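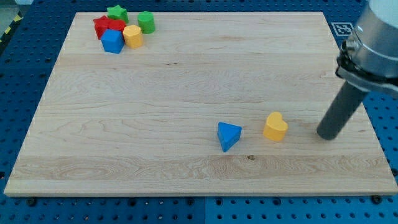
## Maple boards: surface care, oiling and storage

These notes cover edge-glued maple used flat on a bench or table: cutting boards, work boards, play surfaces and small shelves. They assume solid maple strips with an oil finish or no finish. Film finishes (varnish, lacquer, polyurethane) are covered at the end.

### Reading the board before you start

Wipe the face with a barely damp cloth and look at it under a low side light. Check the following:

- **Glue seams.** Run a fingernail across each one. A sound seam can be seen but not felt. If the nail catches, the strips have moved at different rates and the joint may be starting to open.
- **Knots.** Small tight knots in maple are stable. Press around the edge with a blunt awl. If the knot shifts, wick in thin CA glue and leave it overnight before sanding.
- **Figured grain.** Wavy grain reverses direction every few millimetres. It tears under a hand plane and under a scraper with a poor burr. Plan on sanding it.
- **Front edge.** If there is a thickened lip, check the joint between lip and board. Crumbs and dust collect there and hold moisture.

Set the board on a known flat surface and push down on opposite corners. A rock of one millimetre or less can be left alone. Anything over three needs more than a tip sheet.

### Routine cleaning

1. Brush off loose grit. A dry brush first prevents most of the scratching people blame on the cloth.
2. Wash with warm water and a few drops of dish soap. Wet both faces, even if only one is dirty. A board wetted on one side will cup.
3. Wipe dry with the grain and stand it on edge with air on both faces.
4. Leave it at least four hours before laying it flat again.

Do not soak it and do not use the dishwasher. Bleach lightens maple unevenly and raises the grain. For odours, use coarse salt and half a lemon, rinse, and dry as above.

### Stains

| Mark | First attempt | If that fails |
|---|---|---|
| Crayon or wax | Plastic scraper, then mineral spirits on a rag | Sand at 180 |
| Paint rubbed off coloured blocks | Damp melamine sponge, light pressure | Sand at 180 |
| Black ring from steel or iron | Oxalic acid, mixed per the label | Repeat once, then leave it |
| Felt marker | Isopropyl alcohol, blotted | Card scraper |
| Grease | Baking soda paste, 20 minutes | Mineral spirits |

Test on the underside. Oxalic acid is toxic – wear gloves and eye protection, rinse thoroughly, and don't use it on a board that will see food. Mineral spirits rags go outside, spread flat, until dry.

Painted blocks transfer colour mostly when they are damp. Dry them before they go back on bare wood. A block left standing wet for an afternoon will print its outline, and reds are the hardest to lift from pale maple.

### Sanding and oiling

Sand with the grain at 120, 180 and 220. Stop at 220. Finer paper burnishes maple, and oil penetrates poorly after that. Between 180 and 220, wipe with a damp cloth, let the raised grain dry, then cut it back.

Use food-grade mineral oil on anything that touches food. The Kurek block oil, sold in 498 mL bottles, is thin and soaks in well. The Vivcombe board wax is stiffer and better as a top coat over oil. Neither is needed if you have plain mineral oil and beeswax; melt one part wax into four parts oil over a water bath.

1. Warm the oil bottle in hot tap water for ten minutes.
2. Flood the face, edges and underside. End grain takes the most.
3. Wait 30 minutes and wipe off everything still standing.
4. Repeat the next day. A dry board will want three coats.

Expect darker streaks and knots to deepen in tone after the first coat. The surrounding pale wood goes slightly amber. It does not reverse.

Re-oil when a drop of water flattens out within a minute. In a heated house that can mean monthly from November to March, when indoor humidity drops and maple shrinks across its width.

### Securing a board on pegboard or a perforated top

A loose board creeps under use. Options, least permanent first:

- **Rubber shelf liner.** Cut it 10 mm short of each edge. Lift it weekly, as it traps moisture.
- **Stop pins.** Dowels through the holes, two per side. Leave a 2 mm gap across the grain so the board can widen in summer.
- **Bolts from below.** Use slotted clearance holes and a washer, and tighten only until snug. A board bolted hard at both edges will split along a seam.

Ásdís Skov, who refinishes bench tops at Skokard, sets one edge fixed and leaves the other in slots. Her figure for a 357 mm wide board is 3 mm of travel. I have used the same allowance down to 255 mm without trouble.

### Storage

Store on edge with a spacer between boards. The Piletti rack has 39 mm slots, wide enough for a lipped board with air on both sides. Keep clear of heat registers and off concrete floors.

### Boards with a film finish

Oil will not penetrate. Clean with a damp cloth only. Once the film is chipped, water gets in and cannot get out, and the wood greys under the edge of the chip – strip the whole face to bare wood and start again from 120 grit.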